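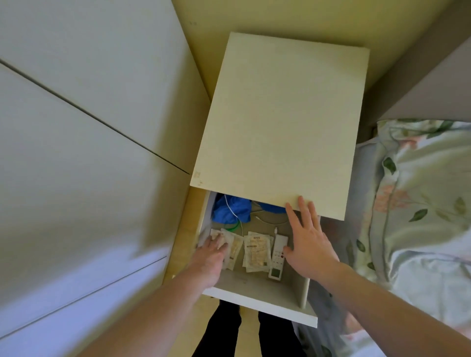 Yolandi Xaba writes that her captions looked perfect in the preview window on every rehearsal, then vanished the moment the six o'clock bulletin went to air, and could we please put the part about the output switch somewhere a tired person will find it. Fair enough, Yolandi. It has moved up to step 5 of this section, and it has its own caution as well.

Section 4: Setting up live captions in Clondero

Last revised 30 Jun 2023

By now you should have Clondero installed, your cameras or your playout feed showing in the Sources panel, and at least one test stream behind you. If you haven't run a test stream yet, do pop back to Section 3 and come and find us afterwards. The captions will wait.

Set aside a quiet hour for this the first time through. Most of it only needs doing once, and after that your operators will be turning captions on and off with a single key and wondering what all the fuss was about.

Before you start, have these handy:

Your station's Clondero administrator login (an operator login won't show the Captions menu)
A clean audio feed of your presenters, without music or effects
The spellings of your regular presenters, reporters and local place names
A second device, on a different connection, to watch the public stream

4.1 Connecting the audio

1. Sign in as an administrator and open Captions, then Audio Source.

2. Choose the feed that carries speech only. On most desks this will be an auxiliary send, and it's well worth asking whoever looks after your desk to label it. If your theme music is mixed in, the caption engine will have a brave go at transcribing the trumpets, and your viewers will get some very odd headlines.

3. Speak at your normal reading level and watch the meter. You want it sitting in the green, with the odd flick into amber on a loud word. Have each presenter do this in turn, at the microphone they'll be using on the night.

4. Press Preview. Words should begin to show within 2 seconds of being spoken. A longer delay usually comes down to the network, and Section 9 has a page on that.

5. Go to Output and switch Send to Public Stream to ON. The switch is off by default, and it stays off until somebody changes it, no matter how lovely your preview looks.

Caution: The preview window and the public stream are separate outputs. Seeing captions in preview tells you the engine is hearing your audio and that is all it tells you. Always check the public stream on your second device before going live.

4.2 Building your word list

The caption engine comes with a general English vocabulary and it copes well with ordinary speech. Where it comes unstuck is names, and news is full of names. This is where your word list comes in, and we'd gently encourage you to be generous with it.

1. Open Captions, then Word List, and press New List. Give it a name your colleagues will recognise. "Evening bulletin" is a good one. "List 3 new FINAL" is less good, though we've seen plenty of those.

2. Type or paste your entries, one to a line, spelled and capitalised exactly as you'd like to see them on screen.

3. For any name that isn't said the way it's spelled, click the small speaker beside it and record yourself saying it, twice. Accents matter too – type Cristóvão with its accents and that's how it will appear on screen.

4. Press Save, then Apply. Save stores the list. Apply loads it into the engine. You do need both.

Note: A single list will hold up to 1,669 entries. The Oakley newsroom, who helped us test this feature, are running happily on 1,223, and that covers every street, school and footy club in their patch along with two councils' worth of elected members. If you're getting close to the limit, split your list by program and load the one you need.

Note: Words you add will be favoured over similar-sounding ordinary words. Helge Isaksson found this out after adding a sponsor called Fistier, at which point a league table with the word "feistier" in the commentary gave the sponsor a free mention. Add a short, common-sounding name only if you really use it on air.

4.3 Position, size and colour

Captions sit at the bottom of the picture until you tell them otherwise. That suits an interview nicely, but it will run straight over the top of your lower-third graphics, and those carry people's names and titles.

1. Open Captions, then Layout, and load the graphics template you use on air.

2. Drag the caption area until it clears the graphics. Moving it to the top while a lower third is showing is tidier still, and you can tick Lift Over Graphics to have that happen by itself.

3. Pick a size. We suggest Medium for a start, and then a look at it on the smallest phone anyone in the building owns.

4. Leave the background box switched on. White lettering can disappear against a bright sky, and outside broadcasts are mostly sky.

4.4 Putting captions on and off air

With everything saved, your operator needs only the following:

F7 puts captions on air
Shift and F7 takes them off
F8 clears whatever is on screen and carries on with the next sentence

F8 deserves a bit of practice. If a caption comes out wrong in a way that could hurt someone – a wrong name beside a court report, say – clear it straight away and have the presenter repeat the name clearly. The cleared line is also marked in your transcript so an editor can correct it later.

Caution: Clearing a caption removes it from the live picture only. Anyone watching on a delay may still see it, and the saved recording will keep it until the transcript has been corrected and re-published. Please don't treat F8 as a legal remedy.

4.5 Saving the transcript

1. After the bulletin, open Captions, then Transcripts. The newest is at the top.

2. Read through against the recording and fix what needs fixing. Cleared lines are shaded grey.

3. Press Re-publish to attach the corrected captions to the recording.

If Re-publish fails and you see message 214, the recording is still being processed at the other end. Leave it for ten minutes and try again. Pressing the button repeatedly will put you at the back of the queue each time.

Stations that archive through Clonitz should carry on to Section 5 before deleting anything.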